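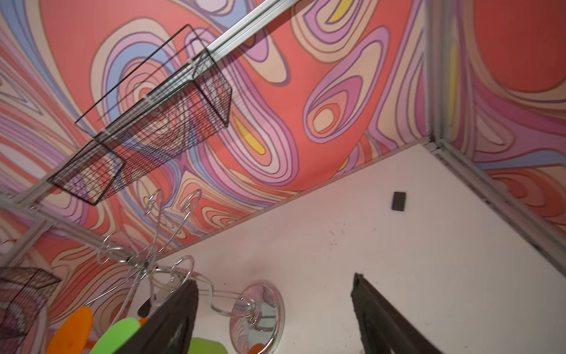 Esko Koskela, in his written comments to our first draft, objected that people do not get tired of a pattern, they only stop to see it, and that a questionnaire cannot separate these two things. We take this objection seriously, and the present section is mostly an answer to it.

### 4.2 Habituation to large-scale wall patterns

Flowing patterns with many nested bands have come back to interiors in the last years. They are used in cafés, waiting rooms, school corridors and also in places of work. Figure 1 gives an impression of the type, with its outlined bands in coral red, pink, lavender and cream. In the older literature such patterns are usually discussed together with marbled paper, although marbled paper was mostly looked at from the distance of a hand, and a wall is looked at from several steps away. We think that the distance matters more than the colors.

Our respondents were 166 adults who use one of 11 public rooms in Darnmont and Ukton. All the rooms had received a new wall covering with a large curved pattern, and the coverings were printed by two suppliers, Wetura and Saarela. Every person answered the same form twice, first in the week when the room was opened again and then after five months. The second round was closed on 22 August 2019. On both occasions we asked how pleasant the wall was, how much it disturbed reading, and whether the person could draw one part of it from memory.

The drawing task was added because of the problem which Koskela describes. If a person has stopped to notice the wall, the drawing should stay poor, even when the rating of pleasantness goes up. If the person has learned to like the wall, we would expect that at least some main shape is remembered in the right place. The drawings were judged by two readers who did not know from which round they came. Where the readers disagreed, the lower score was kept.

Scale is difficult to keep constant in such a study. The repeat of the Wetura pattern was 960 mm, and in the narrow corridors a visitor could never see one full repeat from a normal standing position. In small spaces the pattern is also broken by rails, posts and things hung on the wall, as in Figure 2, and we therefore noted for each room whether the covering could be seen without interruption from the door.
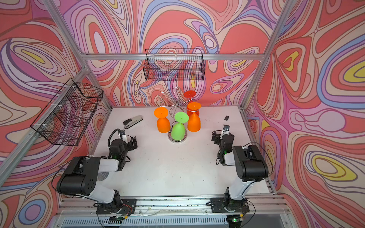 Rooms with an uninterrupted view received lower ratings in the first round, mainly from people who came there to read. In the second round this difference was almost gone. The drawings, however, did not become better at the same speed. Nearly 100 of the respondents gave a higher rating for pleasantness the second time, but most of these drew the pattern with the same errors as before - usually too regular and with too few bands.

This result supports Koskela in one part. A more favorable rating after some months is not a proof that the pattern is liked more. On the other hand, the smaller group whose drawings improved also wrote longer free comments, and several of them mentioned a particular curve near their usual seat. For them the wall had clearly not disappeared.

We did not find a difference between the two suppliers, but the rooms were not assigned to them at random, and the Saarela coverings were used more often in rooms with daylight. The effect of lighting is treated separately in Section 4.3.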